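Citden Playroom, Gutbridge Street entrance
Soft toy and play food inspection, March
Inspector: Kilian Wyss
Checklist no. 529

Toy bin lid, hinge and catch
Pass. The hinge squeaks loudly enough to serve as an alarm.

Floor mats, edges flat
Fail. One corner curls up like stale bread. Tape ordered from Satell, again.

Play kitchen anchored to wall
Pass. I leaned on it with my full weight and we will say no more about that.

Wooden vegetables, splinters
Pass, except the carrot. Carrot retired.

Button eyes and other small parts
Fix. The rabbit is down to one eye and it's loose. Rabbit held in the office until sewn.

Washable covers, care tags legible
Pass, mostly. The Srisuk cushion says "cold wash" and smells as if it took that as a suggestion.

Plush food, seams and sewn-on labels

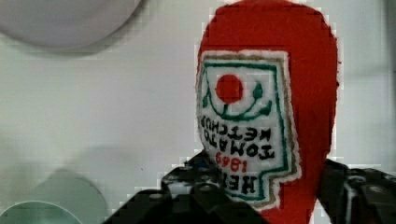

Labels get picked at more than anything else in the bin, so tug every edge before signing. The ketchup bottle stays on the watch list: its white patch is a bit frayed and fuzzy where it meets the red, though the tomato and the green vine are still handsome. Trim stray threads, don't pull them. Recheck in 3 weeks.

Storage shelf, nothing heavy above child height
Fail. Whoever put the slow cooker up there, please come and get it.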